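Journal > Slow Days > September

Slept until almost nine, which I haven't done since we moved to Clindside, and woke up with that thick cottony head you get from too much sleep. Coffee helped. Second coffee helped more!

I finally went back to the jigsaw of sweaters in the cedar chest and picked out the green one to unravel (too short in the body, sleeves like a gorilla's). The yarn is an old Fakir wool I bought years ago and I still love the color, so it's getting a second life as a shawl. It took me the entire morning to wind and my shoulders are killing me. I weighed the balls on the kitchen scale – 148 grams, when the pattern wants 2 full skeins and a bit. So I'm short, obviously.

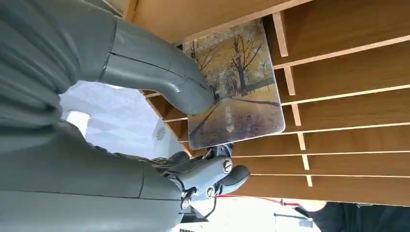 Called Evanthia Stefanou about it after lunch and she thinks she has a leftover skein of something close, maybe a shade darker, and that I should just use it for the border and pretend it was the plan. We ended up talking for an hour, mostly about her sister's wedding and whether 500 guests is a party or a county fair (I say county fair). She wants me to come up when the leaves turn. I'd love to, if the car makes it.

Cast on at four with the window open. Ripped it out, cast on again, got eleven rows in. The lace edge has a mistake in row six and I'm leaving it, I don't care, it'll be around my neck.

Soup for dinner, the lentil one, too much cumin. Rain starting now. Must remember to call Stostura in the morning about the leaky gutter before it gets into the porch again.

Recent entries
The porch, again
Lentils three ways
Walking out to Fadorow
What I kept from the old house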